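Grinitz Course in Applied Robotics
Handout 7: The foam pad fault
Version of Feb 17, 2026

Please read this before the lab session. The fault is small, but it cost us the most time in September, and a similar question will be in your lab report.

1. What happened

The Posero task is simple to say: pick a small part from a wire rack and put it down on the table. The people doing the demonstrations use hand-held grippers, and the arm later has to repeat the same motion with the same type of fingers. We had collected 1324 demonstrations when the arm began to drop parts. It closed on the part, lifted it a little, and the part turned and fell between the wires.

At first we looked for the reason in the software. We trained the model again with 500 of the newest demonstrations and the result became worse. This should have told us something, but we did not see it at that time.

2. What we found

The foam pad on one finger had moved on its glue. The movement was less than the thickness of the pad, and with open fingers it was very difficult to notice. When the fingers closed, the two pads met at an angle and the part was held only by the upper edge of the foam. 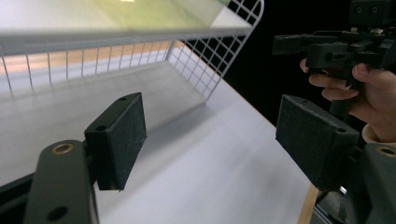 A person corrects such an error without thinking. The hand feels that the part is turning, and the wrist follows it – so the demonstration still ends well and is stored as a good one. The arm has no such feeling. It learned the corrections of the wrist as if they belonged to the task, and it repeated them also when no correction was needed.

3. How the fault passed the checks

Our check script, Fakon, compares the opening width with the command. The width was correct the whole time. The script does not know anything about the angle of the pads, and we trusted it too much.

The second problem was the log. At the Bastos lab a pad had been replaced after 20 sessions, but the change was written only on paper and was not entered in the session file. For this reason we could not separate the demonstrations made before the change from those made after it.

4. Rules from now on

Before each session, close the fingers on the steel test strip and look at the pads from the side. If you see light on one side only, stop and report it.

Replace both pads together, also when one of them still looks good.

Write every change of pad, screw or finger in the session file, with the number of the last demonstration.

Keep your free hand away from the rack when the arm is powered. A dropped part is not an emergency. Press the stop button first, then reach for the part.

5. To prepare

Take the 100 demonstrations in the course folder and plot the wrist angle during the lift. Mark the place where you think the pad began to move, and write half a page about how sure you are. Bring the plot on paper.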